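Search this site Search
Course materials > Textile Care and Housekeeping Science > Handouts
0 comments 5 shares

TCH 210: Unit 5 Handout
Laundering of Household Linens: Soils, Detergency and Finishing
Posted June 20, 2021

These notes accompany the unit lectures and the first two lab periods. They do not replace the assigned chapters. Terms in capitals at first use may appear on the short written test. Bring a copy to lab.

1. Scope

Household linens, for the purposes of this unit, are sheets, pillowcases, comforter covers, mattress pads, towels and table linens. Clothing is covered in Unit 6. Comforters and pillows with fill are treated only briefly, in section 7, because the drying problem is different in kind.

Bed linens carry a soil load that is mostly invisible. The fabric may look clean and still hold enough body oil to yellow in storage. Most of the decisions below follow from that.

2. Classes of soil

WATER-SOLUBLE SOILS include salts from perspiration, sugars and some food residues. They leave the fabric in plain water with modest agitation. Detergent speeds the process but is not strictly required.

OILY SOILS include sebum, skin cream, hair products and cooking fat. Sebum is a mixture of triglycerides, free fatty acids, wax esters and squalene. Fresh sebum is semi-liquid at skin temperature and can be emulsified. Aged sebum oxidizes, and the products bind more tightly to the fiber and turn yellow. The collar end of a pillowcase is the usual place to see it.

PARTICULATE SOILS include dust, clay, soot and skin flakes. Particles are held in the spaces between yarns and on the fiber surface. Removal depends on mechanical action and on keeping the particles suspended after release.

PROTEIN SOILS include blood, milk and egg. Heat coagulates them. Treat in cool water first. An enzyme detergent with protease is effective if it is given time.

DYE SOILS include coffee, tea, wine and bleeding from other textiles. Surfactants have little effect. Removal is by oxidation or, less often, reduction.

3. Fiber properties that matter in the wash

Cotton is stronger wet than dry. It tolerates alkali, hot water and friction. It swells in water, which opens the fiber to wash liquor and also explains most first-wash shrinkage. It wrinkles readily because hydrogen bonds break when the fiber is wet and re-form in whatever position the fabric dries.

Linen behaves much as cotton does but is stiffer and creases more sharply. Repeated folding along the same line will eventually break the fibers there. Vary the fold.

Polyester does not absorb much water. It attracts oily soil and holds it. High heat followed by sudden cooling sets creases, so a gradual cooldown is preferred.

Viscose rayon loses a good part of its strength when wet. Use a gentle cycle and do not wring.

Blends should be treated according to the more delicate component for temperature and the more oil-loving component for detergent. In a cotton and polyester sheet, both rules point to a warm wash with a full dose.

4. The four wash factors

The standard model, often drawn as a circle, divides the work of washing among four factors: CHEMISTRY, TEMPERATURE, MECHANICAL ACTION and TIME. If one is reduced, one or more of the others must be increased to give the same result. A cold wash requires a longer cycle or a stronger formula. A short cycle requires heat.

Water is the medium in which all four operate. Water hardness is the most common hidden variable. Calcium and magnesium ions tie up anionic surfactant and form deposits that make towels harsh. Builders (zeolite, citrate, carbonate) remove or bind these ions.

In lab we use two reference detergents. Zimix is a built powder with oxygen bleach and protease. Furis is a neutral liquid with no bleach and no enzymes. Neither is to be taken home. The test washer is the Ristard front-loader along the north wall, and the drying cabinet is the Tzavaras unit next to it. Record the machine and product for every load.

5. Dosing and load size

Underdosing is a more frequent fault than overdosing, although overdosing is more visible because of the suds. With too little detergent, released soil goes back onto the cloth. The effect is called REDEPOSITION and appears as a general graying over many washes.

Load the drum so that the linens can fall. Sheets should be put in one at a time, loosely, and not wound around an agitator. A drum filled tight will wet unevenly, and the center of the load may receive almost no wash liquor in the first minutes. A drum with one sheet in it will go out of balance in the spin.

Large flat items have a tendency to form a bag. A comforter cover left open will swallow the smaller pieces, which then come out soiled and wet. Button or zip it before washing.

6. Preparation and sorting

Work in the following order. The sequence is the one used in the lab practical.

(a) Strip the bed from the top layer down. Fold each piece inward so that lint and skin flakes stay inside, and do not shake it indoors.

(b) Check each piece for stains while it is still flat. Mark stains with a loop of white thread, not a pen.

(c) Sort by color, then by soil level, then by fiber. Dark and medium colors that have not been washed before go alone for the first two washes. To test for bleeding, press a damp white cloth on an inside seam for 30 seconds.

(d) Read the care label. On a flat sheet it is commonly sewn into a corner of the hem, and on a pillowcase into the side seam. If the label is missing, assume a warm wash and low heat.

A bunched or crumpled piece has to be opened out before it can be inspected or sorted. Take hold of a fold near the middle, lift until the edges drop free, and work outward to a hem.
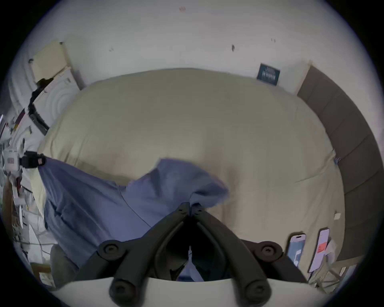
(e) Pretreat. Apply liquid detergent to oily areas and leave it five minutes. Soak protein stains in cool water for 30 minutes. Leave dye stains for the bleach step.

(f) Load, dose and start the cycle.

7. Drying

Drying removes two kinds of water. FREE WATER lies between yarns and is largely taken out by the spin. BOUND WATER is held within the fiber and must be evaporated. Spin speed therefore has a larger effect on energy use than dryer setting. Evaporating water costs many times more energy than spinning it out.

Stop the dryer while cotton still holds a little moisture. Overdried cotton is harsh, picks up static from any polyester in the load and is harder to iron. Remove sheets at once and smooth them by hand. Most wrinkles in tumble-dried linens form in the minutes after the drum stops.

Line drying gives less fiber loss. Direct sun has a mild bleaching effect on white cotton and fades most dyes. Hang sheets by the hem, folded over the line by a hand's width, with the weave square to the line.

Filled items dry on the outside long before the inside. Interrupt the cycle, break up clumps by hand and continue on low heat. A filled comforter that smells musty a day after drying was put away damp.

8. Finishing and storage

Iron cotton damp and hot, polyester blends dry and warm. Press along the lengthwise grain. Movement on the bias stretches the fabric and leaves a hem that will not lie flat.

Store linens in a dry, ventilated closet. Plastic bags trap moisture and should not be used for long storage. Unfinished wood gives off acids that yellow cellulose fibers, so line the shelves with acid-free paper. Rotate the stack by placing clean sets at the bottom.

9. Worked calculation

A student residence washes 2,496 sheets in a term. The laundry allows 300 sheets per working day. Days required = 2,496 / 300 = 8.32, rounded up to 9. The last day runs at under a third of capacity. If the load per day is evened out, each of the nine days carries 277 or 278 sheets.

Repeat the calculation for a plant where 5 percent of the sheets are rewashed once. Rewash adds 124.8 pieces, taken as 125, for a total of 2,621. Days required = 2,621 / 300 = 8.74, again rounded up to 9. The rewash is absorbed without an added day, although the slack on the last day is reduced.

10. For the next lab

Bring two white cotton swatches, hemmed, and one swatch of a dark cotton that has never been washed. Label them in laundry marker along one edge. Swatches with fabric softener residue will be rejected, as the finish interferes with the absorbency test.

Read the chapter on oxygen and chlorine bleaches, up to the section on optical brighteners.

Filed under: Handouts, Home & Textiles, Laundry Science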